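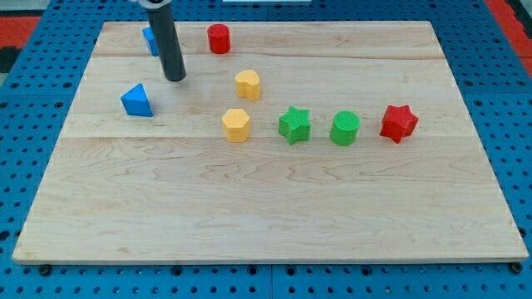
The Long Way Round for a Small Airliner

When the Zustex company delivered its first twin-engined airliner to the airfield at Ornthorpe, the type was expected to serve for ten years at most. The aircraft now preparing to leave the same airfield has flown for far longer than that, and its owners, the Wieser Air Heritage Trust, intend to take it across 3 continents before it is retired from long-distance flying.

The route has been planned in stages, none of them longer than the aircraft can manage with a full reserve of fuel. The first leads south to the Mediterranean, where the crew will rest for two nights. From there the aircraft will follow the old mail route through the Middle East, stopping at airfields that still hold stocks of aviation petrol. Supplies of this fuel have become scarce in several countries, and the Trust has been obliged to send drums ahead by sea.

Preparation began in July of last year, when the aircraft was withdrawn from its summer programme of pleasure flights and moved to the workshops at Grakham. Both engines were removed and rebuilt. The control cables were replaced throughout, and the wing attachment points were examined by X-ray. In all, the work occupied 33 weeks, four more than had been allowed.

The cabin has been treated with similar care. Seats have been restored to the pattern used in the airline's early years, with deep cushions and curtains at each window. The galley, which was taken out when the aircraft was converted to carry freight, has been put back from the original drawings. Modern radio and navigation equipment has been fitted in the cockpit, as the regulations require, although the old instruments have been kept in working order beside it.

Passengers will be carried on certain stages. The Trust has received 120 applications for these places, which will be allotted by ballot among its members. Those who are successful should be prepared for a noisy cabin and a cruising height of 3,000 feet over much of the route. There is no pressurisation, and in poor weather the aircraft will wait on the ground until conditions improve.

The departure from Ornthorpe is fixed for 21 October 2000. The airfield gates will open to the public at nine in the morning, and the aircraft may be viewed from the grass beside the hangar until the engines are started. Visitors are asked to use the car park on the Grakham road.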